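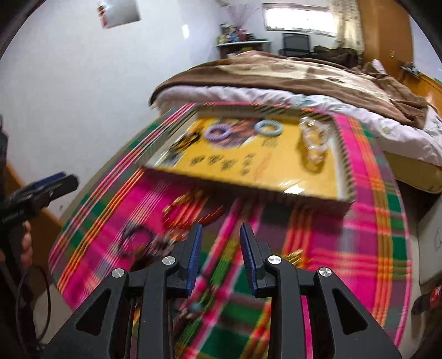
A reader signing as Drorness wrote in under my last post to say that if you have 1,966 demonstrations of somebody sorting hair ties, you don't need a new training method, you need a hobby. Fair. I have tried hobbies. They also ended up with a spreadsheet.

The complaint behind the joke was a better one: why keep every demonstration when half of them are me dithering? So I spent most of April finding out. I wrote a small filter, called it Clavetti for no defensible reason, and had it score each demo by how often the gripper changes its mind on the way to an object. Reversals, stalls, the little hover of doubt over a bead bracelet. Anything above the cutoff got thrown away. That cost me 278 demos, and a certain amount of self-esteem.

Then I trained the same policy twice, once on everything and once on the survivors, and ran both on 144 pickups. The filtered one was faster and looked wonderfully sure of itself. It also dropped more clips. The full set, dithering included, won by 15 pickups.

My best guess is that the hesitant demos are where the recoveries live. You only learn what to do after a bad grasp by watching somebody have one, and I have been generous in that department. The clear plastic clips were the worst for both versions, and coiled ties lying flat were nearly free.

I reran it with Barrios, the older and slower policy, and the gap shrank but kept its sign. Two policies, one cutoff, one operator - I wouldn't carve it in stone.

Next I want to keep the stalls and drop only the reversals. The filter code is in the Rerkanach folder, uncommented, as is traditional.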